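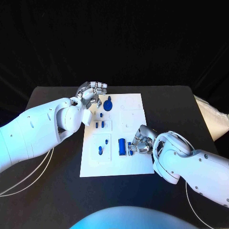 How to Start a Letter-Writing Circle in Your Living Room

You will need a table, a lamp that isn't overhead, and five or six women willing to be seen holding a pen. The rest can be borrowed.

Step 1. Pick a time people can keep. Mine meets at 4 p.m. on a Saturday, after errands and before anyone has to think about dinner. Evenings sound more romantic, but at my age evenings are for falling asleep under a book.

Step 2. Send the invitation by mail. Yes, with a stamp. I tried a group text first and got back 19 thumbs and no people. Ask each guest to bring one address and one person she has been meaning to write to since the last administration.

Step 3. Lay in supplies. I buy the plain Kuusisto notecards, which come in a box of 300 and will outlive me. Put out more pens than you have guests. Somebody will fall in love with one and leave with it, and you should let her.

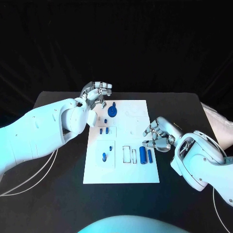
Step 4. Open with a question. Go once around the circle and give everyone two minutes. "Who taught you something you still use?" works well. "What are you grateful for?" gets you the weather and somebody's grandchildren. Use a kitchen timer if you have a talker. If you don't know who the talker is, set it for yourself.

Step 5. Write in silence for forty minutes. The first ten are awful. People will sigh, refill their tea and admire your curtains. Hold firm and keep your own head down.

Step 6. Read aloud, or don't. Anyone may share a paragraph and anyone may pass. Do not offer edits. I once suggested a semicolon and we lost a member until December.

Step 7. Seal, stamp and walk to the mailbox together. Letters left on my hall table have a way of becoming bookmarks.

If you'd like a name for your circle, pick one early. We put it off, and now we are called Zokstead, after a misprint on a cake box.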